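The Lodger at Endthorpe
A novel in letters, newly reset
Weneo Reading Editions, paperback, 145 letters in 2 volumes

Before novels had chapters you could finish on a train, they had letters, and the letters went on. The Lodger at Endthorpe is a fine specimen. A young woman of good family and poor judgment writes home to her aunt. The aunt writes back, at length, with scripture. In between there is an officer, a forged will and a carriage accident that every character insists on describing separately.

It was a great success with circulating libraries and a great worry to clergymen, who seem to have read it closely. It then spent a long time out of print, and having set all of Volume One we can see both sides of the argument.

What you get

The full text, with the aunt restored. Earlier reprints trimmed her to a few paragraphs, which made the book shorter and the ending baffling.

Spelling is lightly modernized. The long s has gone. The exclamation marks have stayed, all of them, as the heroine would be nothing without them.

Notes sit at the foot of the page, where you can ignore them without getting up. They cover money, mourning dress, coach routes and the 12 separate occasions on which somebody faints.

A family tree is printed inside the cover of each volume. You will want it by letter 38, when the second cousin turns out to be the first cousin.

Format and paper

Sewn binding, cream paper, type large enough to read in bed. The volumes are sold together in a card slipcase - we tried selling them singly and were left with a great many copies of Volume Two.

The Mohammadi cover has a plain blue back. The Arora cover has a ship on it, although there is no ship in the book. The insides are identical.

Ordering

Orders placed on a Sunday go out the next working day. Reading groups can ask for a set of discussion notes, free with any order. 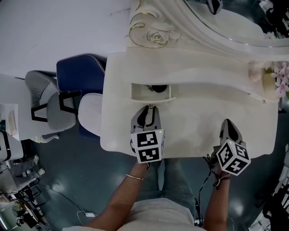 Returns are accepted on unread copies. We have no way of checking this, but the spine of Volume One tends to confess.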